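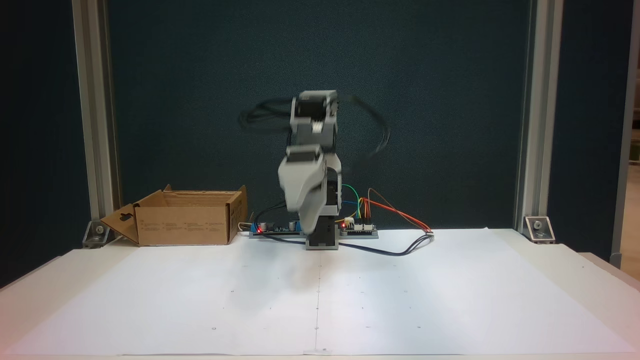 Is the Balness cheese dairy worth the drive if you only have half a day?
I'd say go, as long as you get there for the morning tour. The afternoon one skips the cellars, and the cellars are the best part.

We went on the open day in July 2022, which fell on a Sunday, so the whole valley seemed to be in the parking lot. Leave your car in Dirkmont and take the shuttle (7 minutes, free, and the driver plays accordion music the whole way!). I wish we'd done that on the way in too.

The tour starts in the copper vat room, where it's loud and steamy and you wear a paper hat that does nothing for anyone. Then you go down a long ramp into the cellar with 1,138 wheels on spruce boards. The smell hits you halfway down – ammonia, mushrooms, wet stone – and my sister lasted maybe two minutes. I could have stayed all day. They let us tap a wheel with the little hammer and listen for hollow spots, and I heard nothing at all, but I nodded.
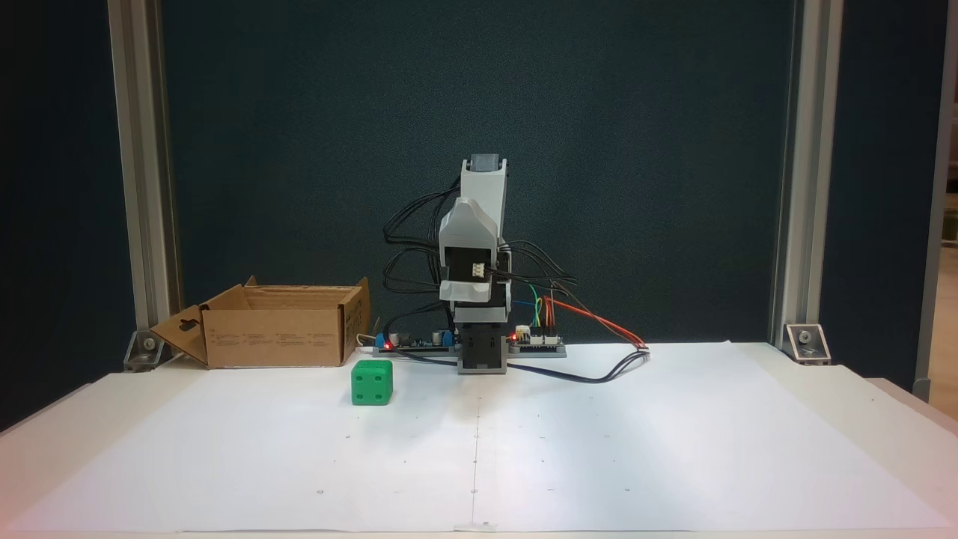 Food and shopping
Get the Mestora, aged 90 days, nutty and a bit sweet. The Bárány is their sheep's milk one and it's saltier than I like, though my sister bought two pieces. The lunch line was awful by noon, so eat early. The potato pancakes come with a huge scoop of fresh curd and I'm still thinking about them. Bring cash, the card reader was down when we paid.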